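Der Lehrer trägt Weiß und hält die Finger still

Wer Hildegard Kettler nach ihrem Beruf fragt, bekommt je nach Wochentag eine andere Antwort. Im Arbeitsvertrag steht Ingenieurin für Demonstrationsdaten. Ihrer Mutter hat sie gesagt, sie mache etwas mit Robotern. »Und die Mutter hat allen im Dorf erzählt, ich würde Roboter bauen. Dabei räume ich den halben Tag Gemüse in eine Mikrowelle.«

Kettler arbeitet bei Clemarix an einem Projekt namens Inell, dessen Ziel sich in einem Satz sagen lässt und an dem trotzdem seit zwei Jahren gearbeitet wird: Ein zweiarmiger Roboter soll einfache Handgriffe in der Küche lernen, indem Menschen sie ihm vormachen. Vorgemacht wird mit zwei Handgreifern, die ungefähr das können, was später auch der Roboter kann. Also zudrücken und loslassen. »Der Mensch hat zehn Finger und ist sehr verwöhnt«, sagt Kettler. »Am ersten Tag wollen alle den Daumen benutzen.«

Die Aufgabe mit der Aubergine galt anfangs als Aufwärmübung. Mikrowelle auf, Aubergine greifen, hinein damit, Tür zu. Kettler hatte dafür einen Nachmittag vorgesehen. Gebraucht hat das Team den gesamten August.
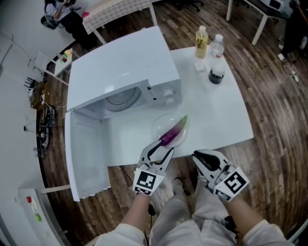 »Eine Aubergine ist glatt, sie ist an einem Ende dicker als am anderen, und sie hat keine Meinung dazu, wo sie liegen bleibt«, sagt Kettler. »Wenn Sie die zu weit hinten packen, dreht sie sich weg. Packen Sie zu weit vorn, auch. Mit der Hand merken Sie das gar nicht, weil Ihre Finger längst nachgefasst haben. Mit dem Greifer merken Sie es sofort.«

Am meisten Mühe macht ihr, dass Menschen beim Vormachen besser werden. Faith Rotich, die den größten Teil der Durchgänge aufgenommen hat, war nach drei Wochen so schnell, dass die Aufnahmen kaum noch zu gebrauchen waren. »Faith hat den Greifer geführt wie Essstäbchen. Wunderschön anzusehen. Der Roboter hat es nachgemacht und die Tür gerammt.« Seither gilt die Regel, dass man sich beim Arbeiten ein wenig langweilen soll. Rotich, die beim Gespräch kurz dabeisitzt, findet die Regel zumutbar. Sie summe jetzt dabei, sagt sie, langsame Lieder.

Die Fernsteuerung, mit der Clemarix angefangen hatte, steht inzwischen im Schrank. Dabei saß man an einem Pult, bewegte zwei Hebelarme, und der Roboter machte mit kleiner Verzögerung mit. Kettler redet darüber wie über einen früheren Mitbewohner. »Es ging schon. Man hat immer genau gesehen, was der Roboter kann und was nicht. Aber nach einer Stunde hatten Sie Kopfschmerzen und sieben brauchbare Durchgänge.« Mit den Handgreifern kam das Team auf 2000 Durchgänge für die Mikrowelle. 179 davon hat Hsin-yi Lu wieder aussortiert, Bild für Bild, mit einer Geduld, die Kettler unheimlich nennt.

Was fliegt raus? Alles, wobei jemand schummelt, sagt Kettler. Die Tür mit dem Ellbogen anstoßen. Den Teller mit dem Knie festhalten. »Hatten wir. Der Roboter hat kein Knie.« Auch das Zögern ist heikel: Wer über der Aubergine kurz nachdenkt, bringt dem Roboter bei, dass man über Auberginen kurz nachdenkt. Der erste trainierte Stand blieb mit beiden Armen in der Luft stehen, als wäre ihm eingefallen, dass der Herd noch an ist.
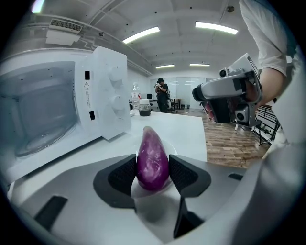

Dazu kommt die Sache mit den zwei Händen. Solange nur eine Hand arbeitet, weiß die andere nicht, wohin mit sich. Menschen stecken sie in die Hosentasche oder kratzen sich am Kinn, und beides fällt mit einem Greifer aus. Kettler lässt die freie Hand einfach offen warten. »Klingt banal, war aber eine Sitzung mit Tagesordnung.«

Und, kann er es nun? Kettler wiegt den Kopf. Beim letzten Test seien 73 Prozent der Versuche geglückt, wobei als geglückt gilt, wenn die Aubergine drin ist und die Tür zu. Wie die Aubergine drin liegt, wird nicht bewertet. Im Herbst soll eine Paprika dazukommen. Rotich hat schon gefragt, ob man nicht lieber etwas Eckiges nehmen könnte.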